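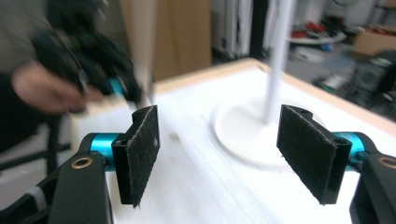
Posotbridge, 2021-01-28

Sixteen months without a car as of this week. A few notes for people who keep asking how the bus thing is going.

The 5 from Hadau is fine before 7. After that it sits at the Drenard light and you might as well walk.

Monthly pass is still cheaper than what I paid for parking. I was spending 400 a month on the car, all in, and that was a good month.

Groceries are the hard part. I go twice a week now and buy less each time. Flour and cat litter get delivered. 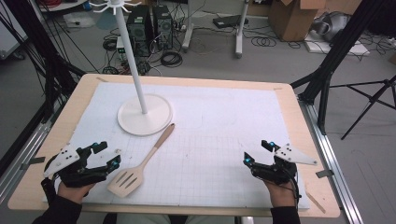 Wooden spatula and a white stand on the grid board.

Parvaneh Alipour asked about winter. Wool socks, real boots, and check the route page before you leave - the app runs behind.

The Bedoya stop still has no shelter. I wrote to the city in April and got a form letter back. Writing again this weekend.

Would I buy another car? Maybe, if my job moves across the river. Not this year.

Next post will be the transfer times, for those who wanted them.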